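Wedwood opens its bedding swap to all comers this September

August 27, 2024

Hello from all of us at Wedwood! I'm Gemma Benedetti, I run the shop (and most of the tea-making), and I've got some news I've been sitting on for weeks. Our bedding swap, which began as a couple of boxes by the till, is getting its own room upstairs and will be open to everybody from September, whether you've bought so much as a pillowcase from us or not.

The idea is simple enough. You bring in clean quilts, blankets, throws or covers you've gone off, we give you a token for each one, and you spend the tokens on whatever takes your fancy. No money changes hands. Up to now we'd kept it to people on our mailing list, all 2687 of you, and I felt a bit mean every time I had to turn somebody away at the door.

I should say how I got so keen on this. I've always been a one-duvet person, plain cover, done. Then I started making beds up properly for the shop and got completely hooked on layers. A flowery quilt is a lovely thing to start from – pink and red roses, orange dots, little leaf sprigs, the sort of pattern my gran would have fought you for – and it really comes alive once there's something dark and plain with it. Navy is my favourite. Charcoal is good too, especially near reddish-brown wood, and it stops all those roses from getting too sweet.

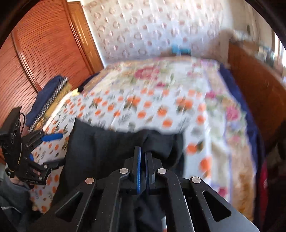 Assunta Mancuso thinks I've got it the wrong way round, and told me so at some length. She'd put the plain cover on first and keep the flowers for the top, folded back so you get the border, and she says a good quilt should never be hidden under anything. Samuele Mancuso sides with her, naturally. We've agreed to make up a bed each way in the new room and let visitors argue about it.

There will be 14 shelves up there, sorted by size first and then by weight, so you won't be digging through king-size winter blankets to find something for a child's bed. Giorgia Colombo has sewn labels for the lot. She's also doing a mending table every morning we're open, for split seams and tired borders, and she'll show you how to do it yourself if you'd like to learn (bring your own scissors, she's very firm on that).

A few practical bits. Please wash and dry everything before you bring it in. We can take up to three items per person on each visit, and we can't take pillows, electric blankets or anything with feathers coming out. Small marks and faded patches are fine, just point them out when you hand the thing over. If you're not sure of the size, measure it flat on the bed and pin a note to it.

The swap room is up one flight of stairs. If stairs are a nuisance, ask at the till and Mostafa Ghoneim will bring a pile down for you to look through in the comfy chair.

Press visits and questions: ask for Gemma Benedetti at the Wedwood shop.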